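The Cardboard Amnesty

69 shares | 6 comments

I keep boxes. I keep the box the kettle came in, the box the lamp came in, and a very good box from Katsaros that held 200 envelopes I have never needed. My theory is that one day I will move out of Stalilside and everything will go back into the thing it was sold in, like a film run backwards.

Oskari Laaksonen helped me move the last time and remembers it differently. He says we carried almost 200 pounds of books in shopping bags while the boxes traveled in their own car, empty.

So in December I declared an amnesty. Any box could stay if it had a job by dinnertime. The kettle box failed at once. The lamp box got the Christmas lights and looked smug about it.

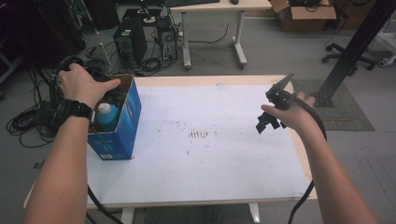 Bottles are the best argument I have for keeping a box. They fall over in drawers and they roll in the car, and whatever is in them finds its way to the one sweater you like. Stand a blue plastic bottle with a white cap in an open blue cardboard box and it behaves itself, with enough sticking out of the top to grab. I've given up on the marks in the middle of the white tabletop, which are reddish brown and have outlasted two kinds of spray. The Katsaros box is under the bed, pending appeal.

6 comments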